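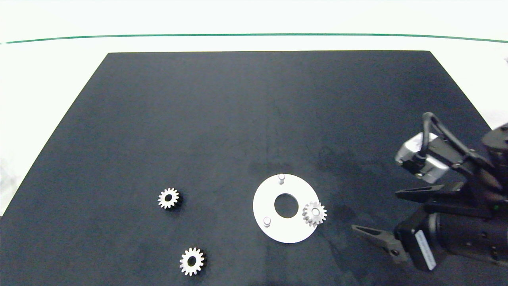
Neritz wrote in to ask why the arm keeps going through the motions after the grip is gone, and whether mine ever did that. Oh yes — 37 times out of 200 tries! The gripper lost its gear and the Kakora controller logged a good pick anyway.

So let's fix it. Hit the stop first and keep your hands out until both arms are disabled. Then open the grip settings and find the "closed" threshold. Mine was 184, so loose that fingers shut on thin air passed as holding a part. 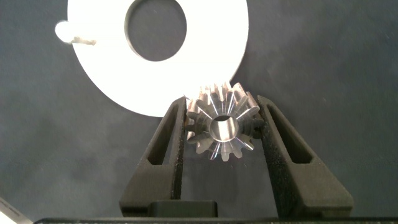 Gear clamped at the rim, bore facing out.

Close on a real gear, write down the finger position, then close on nothing and write that down too. Set the threshold between them (and save it, I forgot twice).

We use cookies to improve your visit. Accept | Manage settings

Next comes the recheck, a second position reading after the lift. If it fails, the arm should stop and wait for you. Don't let it retry by itself, especially with two arms sharing a table. With the fingers this wide open and a gear still lying on the table, a "holding" status is plain wrong, so that's the pose I test first. 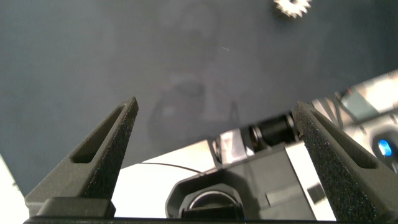

Recovery moves deserve their own slow run. I drop the speed way down and watch the cables as much as the fingers — a thin one like the one arcing over the white area by the left finger is easy to forget when you're staring at gears. Run it again at normal speed after that.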